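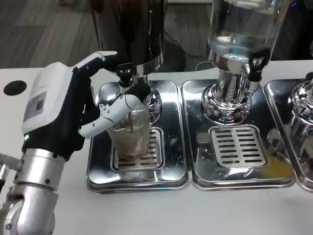
Ribbed glass at the leftmost dispenser.

Section 2: Adding a comic to your Stevo shelf

Welcome back! By now your account is set up, so let's get some comics onto that shelf. We'll use Zellulgate issue 18 from Belmonte, written by Rhea Cabanatuan, but any issue you have handy will do nicely.

1. Open your shelf and choose Add Issue.
2. Type the series title, then the issue number. Leave out the # sign — Stevo puts it in for you.
3. Pick your cover from the list. Variant covers sit at the bottom, so do scroll all the way down.
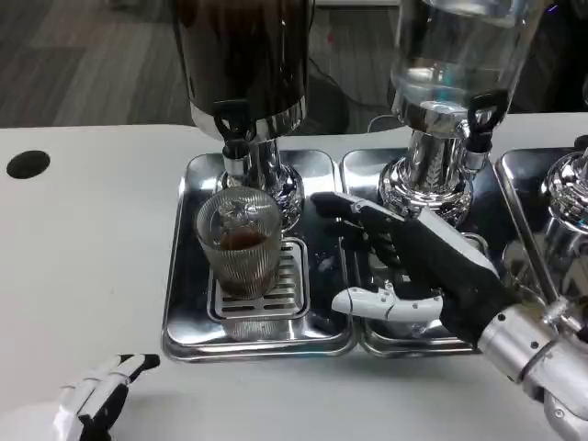
4. Fill in the writer and artist if those boxes are blank, and press Save.

Note: A series that restarted at number one will show up twice in the list, so have a peek at the year before you choose.

Caution: Deleting a series also deletes every review you wrote for it, and we can't bring those back. Please export your shelf first (it's under Settings) — even a short one!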